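Kitchen News: Changes to the Dish Shelves

The upstairs kitchen at Nallis House has new plates. Anyone who has eaten there since the start of April will have noticed, but a few people have asked what happened to the old ones and where things go now, so this item covers both.

The old white plates were bought in three or four lots over the years and never matched. A lot of them had chips along the edge, and the ones from the second lot were too wide for the dishwasher rack unless you put them in at a slant. We went through the whole cupboard in March. Anything chipped went out. Anything sound was boxed and taken to the Kinitport swap room, where it was gone by the next morning.

The replacements are from Sanna, a small pottery supplier on the Dasero road. Heriberto Ticona picked them out after bringing home one each of three colors and leaving them on the kitchen counter for people to handle. The green got the most votes. Gray came second, and the dark blue showed every knife mark after a few days of use. The cost was $367 for the set, including 16 dinner plates and the same number of bowls. That came out of the kitchen fund, which now stands at $1,346. 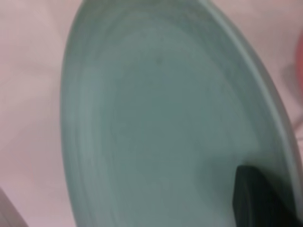
The green is a quiet one and goes well enough with the serving dishes we kept. The finish is matte, and that makes a difference in how the plates need to be washed. A few points on that.

Please don't use the steel scrubber on them. It leaves gray lines that look like scratches. They are metal from the scrubber and can be taken off with baking soda and a damp cloth, but it takes a while and it is a dull job. The yellow sponges are fine. There is a new pack of them under the sink, on the left.

Tomato sauce and anything with turmeric should be rinsed off soon after the meal. Gianni Barbieri left a curry plate overnight to see what it would do. It came clean after a long soak, though he had to change the water twice.

They can go in the dishwasher. Use the bottom rack and leave one slot open between plates. They are heavier than the old ones, and if they are packed tight they knock together when the rack is pulled out. The short cycle does a good job on everything except dried egg.

They can also go in the microwave, but the rims get hot before the food does. Use the oven mitts hanging by the window.

On the shelves, dinner plates now go on the bottom shelf of the cupboard to the right of the stove, in stacks of 4. Please keep to this. The taller stacks were hard for some people to lift down, and the shelf pins on that side have already been replaced once. Bowls are on the shelf above. The small side plates are the old ones and have stayed where they were. We may replace them in the fall if there is money left after the kettle.

Serving platters have moved to the low cupboard beside the refrigerator, standing on edge in the wire rack. The big oval one doesn't fit and lies flat on top of the refrigerator for now. If anyone has a taller rack they aren't using, Heriberto would like to hear about it.

If you break a plate, leave a note on the pad by the door. There is no charge. We just want to know how many are left so we can order more from Sanna while they are still making this color. Wrap the pieces in newspaper before they go in the trash.

The cloths and dish towels are next on the list. Gianni will be sorting the drawer before the end of the month, and anything with your name on it should be taken home before then. Unmarked towels that are worn through will be cut up for rags and kept in the bucket under the sink.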